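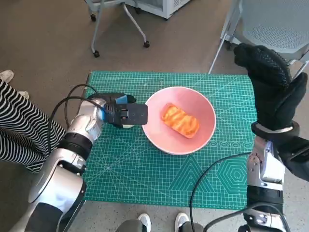

Toast in the pink bowl, on the green mat.

Sunscreen season starts in your bathroom cabinet

Every April I get the same flood of emails, and they nearly all boil down to one thing: "My sunscreen hates me." It pills. It stings. It leaves a gray cast that makes you look like you slept in a flour bin. So this month I put the fancy serums back in the drawer and spent my mornings with nothing but cleanser, moisturizer and a whole lot of SPF, and I have thoughts! 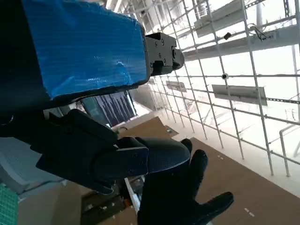 Words by your Heris skin desk | Spring newsletter

Let's start with pilling, as it's what I hear about most. You know the little rubbery crumbs that roll up under your fingers right when you're running out the door? I used to blame the sunscreen every single time. I've thrown out perfectly good bottles over it (sorry, past budget). But when I stripped my routine down, the pilling mostly went away, and it only came back when I layered a thick silicone primer underneath. If you're wearing 4 layers before the sunscreen even comes out, try dropping one and see what happens. Give each layer a couple of minutes to settle, too. I brush my teeth in between, which is the only reason my dentist likes me.

Then there's how much to use. Most of us are skimpy, me included. The trick I like is the two-finger one: squeeze a line down your pointer finger and another down your middle finger, and that's your face and neck. It looks like far too much the first time. Put it on in two rounds, half and then half, and press it in instead of scrubbing it around. Don't forget your ears. I forgot mine on a boat once and I can still feel it.

I tried two new ones this month. The first was Zestesa Daily Fluid, a runny little lotion that you have to shake like a salad dressing. I loved how it felt. No shine by lunch, no sting near my eyes even after a sweaty walk, and it sat nicely under makeup. My one gripe is the cap, which popped open in my bag and gave my wallet excellent sun protection. The second was Hadgu Mineral Cream, a zinc formula, and I went in nervous. It's thick! It does leave a bit of a cast for the first few minutes, and on deeper skin tones I think that's going to be a dealbreaker unless you go for the tinted version. But my cheeks, which turn red if you look at them wrong, were calmer with it than with anything else I wore. If your skin is touchy, I'd start there. Dab a little on the side of your neck for a few days before you go all in.

We also asked you all what you do about reapplying, and 415 of you wrote back, which made my week. Almost 34 percent said you never do it at all on a work day. I get it. I'm not washing off a full face of makeup at 2 in the afternoon either. What's been working for me is a stick on the high spots (nose, cheekbones, forehead) and a cushion puff for everything else, patted on gently so nothing moves. The powders are fine for shine, but I wouldn't count on one as my only top-up. If you're outside for real, at a ball game or at the beach, skip the cute stuff and use a proper lotion every two hours, and again after you swim or towel off.

Quick word on old bottles. Check the date on the back of anything left over from last summer, and if it's gone watery or smells like crayons, toss it. Same goes for the tube that's been living in your glove box. Heat is hard on sunscreen, and your car gets a lot hotter than you think.

A few of you asked about vitamin C in the morning. Yes, keep it if you like it! It goes on before moisturizer, and sunscreen still goes last. If you're using a retinoid at night, you'll want to be extra good about your SPF, and if something burns or peels for more than a few days, please check with your dermatologist and not just with me.

I'll be over on Parley, our reader chat board, on Tuesday evening to talk about lip balm with SPF and whether any of them taste okay. Bring your favorites, and your complaints too. I've got one cherry flavor I'd like to have words with.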